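Light blue mesh shedding lint or just catching it?

Home > Laundry and Fabric Care > Washing

tansy_hill
Posted Wednesday, June 3, 2026

I have a light blue mesh, very fine grid, that I use as a cover over the drying shelf. I also have light blue microfiber cloths that I use for dusting. For the last few washes they have gone in together, 10 cloths and the mesh, on warm. Since then I keep finding tiny pale fibers on anything dark that gets near them. I can't tell which one is shedding.

The mesh is sold as Dirnby netting. I don't know the fiber content because the tag came off.
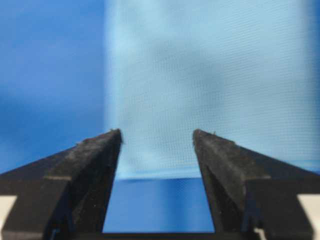

The mesh, hanging. Small bits of pale lint on the black tips in front of it.

No fabric softener. The detergent is Kundora unscented.

porchlight3
Netting like that is usually a continuous filament and doesn't shed much unless it's torn. I'd look at the cloths first. Microfiber picks up lint from everything else in the load and lets it go later.

What else was in the wash?

tansy_hill
Two cotton bath towels, one of them new.

porchlight3
Then it's the new towel. Wash it alone a few times.

gravelroad
I don't agree that it has to be the towel. I had a set of microfiber cloths that lost fibers from the edges from the first wash on, and there was no cotton anywhere near them. Cheap ones are cut and not hemmed. Are yours hemmed?

Also warm is fine but check your dryer. High heat ruins microfiber. It gets stiff and stops picking anything up.

tansy_hill
Hemmed on two sides only. I air dry everything, so not the dryer.

I got one of the cloths out again. It's on the flat and the deeper blue fabric is behind it.
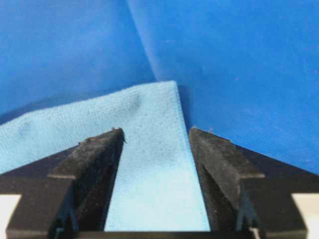 One of the microfiber cloths. Same kind of fibers sticking up from the black tips.

mb_185
Pale fibers show on black no matter where they came from, so a picture won't settle it. Do a tape test. Press a strip of clear tape on the mesh, another on the cloth, another on the deeper blue fabric, and stick all of them on black paper. Compare how much comes off each.

gravelroad
Good idea. Do the new towel too.

porchlight3
I'd still wash the towel alone while you're at it. It costs you nothing.

mb_185
It costs a load of water. Tape first.

quietcorner
I put my netting in a zip bag, a Jorura one, and keep cotton out of that load completely. Cold, short cycle, then I shake it outside before hanging. I had the same trouble before and it went down a lot. It didn't stop entirely.

tansy_hill
Did the tape. The towel strip is covered. The cloth strip has a fair amount, mostly from the unhemmed sides. The mesh strip has a few fibers and the deeper blue fabric has almost none.

gravelroad
So it's both of them.

porchlight3
Mostly the towel.

tansy_hill
I'll wash the towel by itself and the cloths by themselves, and do the mesh cold in a bag. Will run the tape again after 3 washes and post what I get.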